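Workshop notebook, Friday, August

Started at 8.40. Orathai Sriwong in until lunch, Nipon Phromma all day, me (Annatjie) writing this up. Napaporn Wattanapong out at the supplier in the afternoon.

Carried over from last time: the question of what lives on the small tables and what goes back to the kitchen. We have had mugs turning up in the parts cupboard again. One had screws in it. Whoever it was, the screws are now in the M4 drawer and the mug has been through the wash twice.

The plan agreed with Ekkachai Ruangrit is that each table gets one wire basket with a shelf in it. Cups and anything with a lid go on the bottom, flat things and light things go on the shelf. The basket gets lifted away in one go when the table is wanted for something else. He wants this settled before we buy more, as the order from Likico has a minimum quantity and they do not take opened boxes back.

Measurements, for whoever does the ordering. Clear height under the shelf is 148 mm, taken with the steel rule on the base panel. Depth front to back is 175 mm inside the mesh. I had written 157 on the whiteboard, which was wrong, and have rubbed it out. The Zisent catalogue has a deeper one at 261 mm, but that would take up too much of the table and I don't think we should get it.

Tried the taller flask from the kitchen under the shelf. Does not go. It fits on its side but rolls, so flasks stay in the kitchen.
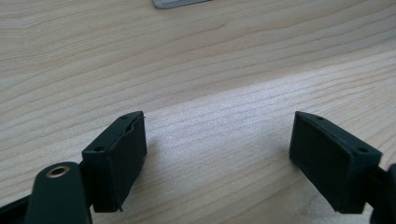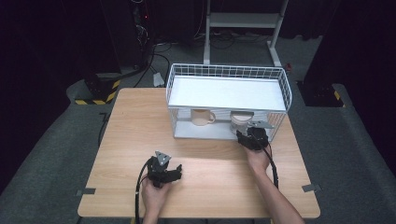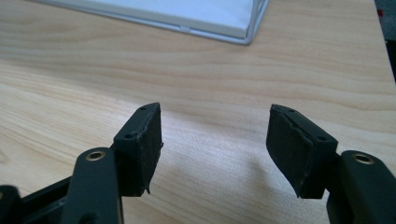 Wire baskets are easier to live with than the solid plastic boxes we had before, mainly for finding things. With the boxes you had to take the lot out to see what was at the back. The beige mug and the pale-lidded container can stand side by side under the white shelf and you can tell which is which through the mesh from across the table. The mug wants its handle turned to the right, towards the container, so the handle does not catch in the grid on the left when you pull it out. Nipon prefers the handle facing the front. I tried it both ways and his way uses more depth than we can spare once there is a second row. Left it as is.

The mesh has one fault. Teaspoons go through it. Put a strip of the white drawer liner on the base of the spare basket and that stops them, though it will need taking out and wiping. Cut the liner 5 mm short each way or it curls up at the ends. There is half a roll left, on top of the tall cupboard.

10.30. Orathai asked whether the shelf would take the weight of the label printer. I put the printer on the spare basket with a bag of M8 nuts next to it, which is more than it would ever carry. The shelf bowed slightly in the middle and came back when I took the weight off. Fine for the printer. Not fine for the vice, and please don't try it.

11.15. Labels. Used the Kusex tape, the 12 mm white. It does not hold on wire, which I should have expected. Folding it round a single wire and sticking it to itself works for a day or so and then it slides down. Better to stick the label on the front edge of the shelf panel, where there is a flat surface. Clean the panel with spirit first and let it dry. I printed 80 labels before finding this out and they are the right width for the panel, so none wasted.

Wording on the labels, after some discussion:

CUPS – BOTTOM
LIDS ON
NO SCREWS

Orathai wanted "please". There isn't room at a size anyone can read.

Lunch.

13.20. The light wood table tops. Went over the spare one with a damp cloth and then a dry one. Old ring marks near one corner did not shift. Washing-up liquid took off the sticky patch but left the rings. Nipon thinks fine wire wool and a little oil. I would sooner leave them, as the rounded corners are where the finish is thinnest and we have already gone through it once on the old bench. To ask Ekkachai.

Also on the tables: felt dots under the basket feet? Without them the wire scrapes when you slide it. Put four dots on the spare and it slides quietly now, but a bit too easily. Nudged it with an elbow and it moved a fair way. Rubber dots may be better. Napaporn is going to look for some while she is out – the clear ones, 10 mm, and not the black, which leave marks.

14.45. Drove the old plastic boxes to the recycling point in Nipon's Saab. Two journeys because of the lids. Kept one box for offcuts of cable sleeve, under the bench by the door.

15.30. Napaporn back. No clear rubber dots in stock. She got a card of the thin ones to try, which look too thin to me, but they are on the spare basket over the weekend with the printer on top, so we can see whether they flatten.

To do:

Check the rubber dots, and whether they have marked the table
Ask Ekkachai about the ring marks, and wire wool yes or no
Order baskets from Likico, same depth as now
Move the flasks back to the kitchen shelf, left-hand side
More drawer liner
Return the steel rule to Orathai, it is in my apron pocket

Left at 16.50. Spare basket and printer are on the end bench, please don't move them.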